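Tapsell: propane price quotes, one small town at a time

2023-03-23
By Tegan Donnelly

Hi, and welcome to the README! Tapsell is a table of residential propane prices I've been collecting from dealers in and near Avholm. It started as a column in my household budget spreadsheet and got out of hand (you know how it goes). If you've ever tried to find out what people in a rural county pay to heat a house, as opposed to what the fuel costs at some big hub three states away, this might be useful to you.

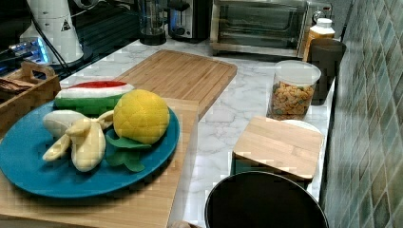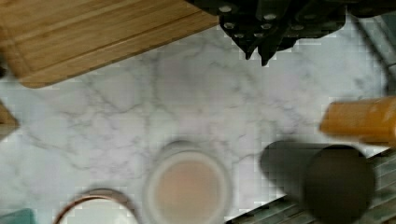 Countertop and cutting board.

What's in the file

There's one main file, quotes.csv, with 3,261 rows. Each row is one price from one dealer on one day for one size of delivery. Most came from phone calls, some from dealer websites, and a good number from delivery slips that neighbors let me copy. Those last ones are my favorites, as they show what was charged after all the little fees got tacked on!

The columns:

dealer_id: a short code. I don't publish dealer names, except for Kultbridge and Rondico, who both said they didn't mind.
quote_date: the day I got the price, or the day printed on the slip.
gallons: delivery size. Blank when the dealer wouldn't tie the price to a size.
price_gal: dollars per gallon, before tax.
fees: everything else on the bill, added together.
tank: owned or leased.
plan: walk-in, prebuy, cap, or budget.
source: phone, web, or slip.
notes: whatever I felt like writing down.

Of those rows, 2,720 have both a price and a delivery size. If you want to compare dealers, please stick to those. A price with no gallons next to it can mean almost anything, and I learned that the embarrassing way when I told my brother-in-law he was being robbed. He wasn't. He just orders a small fill every time, and small fills cost more.

The slips cover 282 households. I only keep a household number, and that number lives in a separate file that isn't in this repository, so please don't ask me for it.

How I collect

I have a little script for the phone calls and I read it the same way every time. I ask for the price on a fill for an owned tank, then for a leased one, then whether there's a delivery fee, a hazmat fee, or a minimum. I say up front that I'm keeping a price table. A few dealers hang up. Most are perfectly nice about it, and one woman at Rondico now gives me the numbers before I've finished saying hello.

Web prices get copied by hand. I did try scraping, but the pages change their layout so often that fixing the scraper took longer than typing.

Prebuy and cap prices

These deserve their own section, as they trip everyone up. A prebuy is money you hand over in summer for gallons you'll burn in winter. A cap is a promise that the price won't go past a certain point, and you normally pay a fee for that promise. Dealers around here start quoting both in June.

In the table, a prebuy row is dated to the day of the quote, NOT the day of delivery. If you line prebuys up against winter walk-in prices by date you'll get nonsense. I've gone back and forth on adding a delivery month column and I'm still undecided. Opinions welcome.

The cap fee goes in fees, spread over nothing, just the flat amount. Divide it however you like.

Things that are wrong with it

Plenty! The dealers are the ones I can reach on my lunch break, so anyone with a machine instead of a person is thin in the data. Leased tanks are underrepresented, too, which matters because a lease usually locks you into one supplier and those customers can't shop around.

There are 60 rows marked "check" in the notes. Those are slips where I couldn't read a digit or where the price times the gallons didn't match the total. I left them in. Drop them if you're doing averages.

Cold snaps are also patchy. When it gets really cold the dealers are too busy to chat with me, and fair enough, but it means the days you'd most like to see are the days with the fewest quotes.

And it's one area. Please don't use it to say something about the whole country. Trucking distance alone changes the price a lot, and Avholm is at the far end of everybody's route.

What I'd do with it

Fees are the part I'd dig into first. The per-gallon prices at Kultbridge and Rondico track each other pretty closely, but the totals on the slips don't, and the gap gets wider for small deliveries. I haven't worked out how much of that is the minimum charge. I'd love to see somebody do it properly with a real model, since my skills end at pivot tables.

Reusing it

Take it, chart it, print it out and wave it at your dealer. Just credit Tapsell and say which version you used. The version is the first line of changes.txt.

If you find a mistake, open an issue and give me the row's dealer_id and quote_date so I can pull the original. Slips from your own house are very welcome as well. Cover up the account number before you send one, please.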